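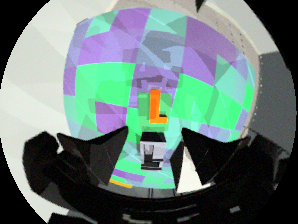 2 min read

Teleop demos in sim, gripper keeps closing early

Doing pick demos by remote in the simulator, orange L block, wrist view only. Recorded 20 on Wednesday, only 3 usable. I close too soon and clip the long side. Hand controller is a Nandex. Anyone know if its me or the lag?

Won

Probably both. Turn your motion scale down and come straight down over the block before you touch the trigger. Also the wrist view is so wide that distances near the edges fool you, add a side view for the operator even if you dont train on it. Took me 29 tries to get 18 good ones, so 3 isnt a disaster.

Flinach

get a better controller

Stirton

Check lag first. Wave the stick, watch the fingers, if you can see the delay then fix that before recording any more. And dont toss all the misses, the ones where you back off and regrasp are worth keeping imo. Just trim teh dead time at the start.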